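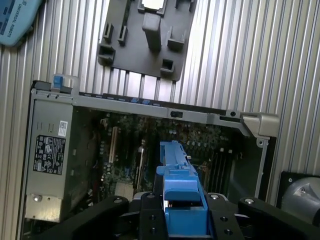
The Clokton Gauge

The gauge at Clokton read 726 on the morning Kyriaki Politis took over the reservoir log. The previous entry, in Filippos Deligiannis's hand, read 726 as well. So did the one before it, and so on back to September.

She checked the float first. It moved freely. She checked the chain, the pulley and the brass pointer, and entered each in the log with the word "sound." Then she walked the 200 meters to the dam and lowered a weighted line from the rail. The line gave a depth 12 centimeters under the gauge.
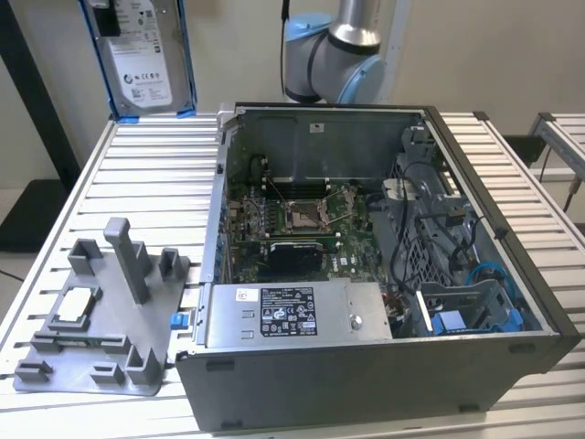 She telephoned Deligiannis at Farkmont, where he now kept the sluices.

"Which figure did you send down?" she asked.

"The gauge."

"Did you ever use the line?"

"Every morning." He was quiet for a moment. "There's a second book. Bottom drawer, under the tide tables."

The second book held the line readings, one to a row, in pencil. The level had dropped a little each week. On the last page he had written the date he asked for his transfer.

Politis sharpened a pencil and ruled a new row. Then she opened the official log and held the pen over it until the kettle boiled.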